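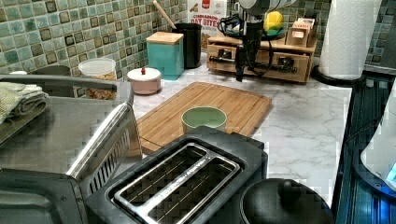
Clearing old IIS logs on several servers with one scheduled script

IIS writes its log files every day and never deletes them. On a small server with a small C: drive this becomes a problem after one or two years, and usually it becomes a problem at night. At Brultetti we had two web servers, Rosser and Rodley, and on Rosser the logs had grown to 710 GB before the monitoring system complained. I wrote the script below after that. It runs from one management machine and cleans both servers.

What you need

PowerShell 5.1 or later on the management machine, WinRM enabled on the web servers, and a domain account which is a local administrator on them. You also need a file share for the archives. Ours is called Taratach and I use this name in the commands, so please change it to your own.

Step 1. Check that remoting works

Test-WSMan -ComputerName Rosser
Test-WSMan -ComputerName Rodley

If you get an error here, run Enable-PSRemoting on the server in question and try again. Do not continue until both of them answer.

Step 2. Find where the logs are

The default folder is C:\inetpub\logs\LogFiles, but a colleague may have moved it years ago. In IIS Manager, open the server node, then Logging, and read the Directory field. Look at each site too, as a site can have its own folder.

Step 3. List first, delete later

$servers = 'Rosser','Rodley'
$cutoff = (Get-Date).AddDays(-10)
Invoke-Command -ComputerName $servers -ScriptBlock {
 Get-ChildItem 'C:\inetpub\logs\LogFiles' -Recurse -File -Filter *.log |
 Where-Object { $_.LastWriteTime -lt $using:cutoff } |
 Select-Object FullName, Length
}

This command only shows the files. Read the list with attention. We keep 10 days on the server itself, and everything older goes to the archive. Your auditors may want a different number, so ask them before you choose.

Step 4. Copy to the share

I copy from the management machine, through the administrative share, and not from inside the remote session. Inside the session your credentials cannot travel to a third machine (the "double hop" problem), and the copy fails with Access denied. I lost about 7 hours with this.

robocopy \\Rosser\c$\inetpub\logs\LogFiles \\Taratach\iislogs\Rosser *.log /S /MINAGE:10 /R:2 /W:5
if ($LASTEXITCODE -ge 8) { throw 'Copy failed on Rosser' }

Repeat it for Rodley. Please note the exit code. Robocopy returns 1 when it has copied files with success, so a script which treats every value above zero as an error will stop for no reason. Only 8 and higher mean a real failure.

Step 5. Delete the old files

Take the command from step 3, remove the Select-Object line and put Remove-Item -WhatIf in its place. When the output is what you expect, take away -WhatIf. The delete must come after the exit code check, in the same script.

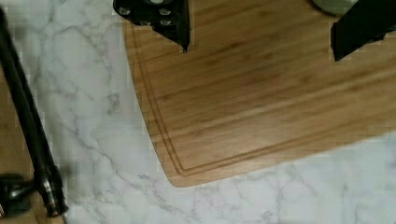
One reader wrote to ask if it would be simpler to use the /MOV switch of robocopy, which deletes each source file after it is copied, and to forget step 5 completely. Yes, it works, and for one server I would probably do it. I prefer the separate delete because then I can run the copy again as many times as I like without changing anything on the web server.

Step 6. Schedule it

Save everything as Clear-IisLogs.ps1 and create a task in Task Scheduler with this action:

powershell.exe -NoProfile -ExecutionPolicy RemoteSigned -File C:\Scripts\Clear-IisLogs.ps1

Choose "Run whether user is logged on or not" and give the service account the right "Log on as a batch job". Pick an hour when no backup is running. On the first night the copy can take very long, so I recommend that you do the first run by hand and watch it. After this, look at the Last Run Result column in the morning. It should show 0x0, provided your script finishes with exit 0.

8 shares | 7 comments
Contact the author | Copyright, all rights reserved | Back to top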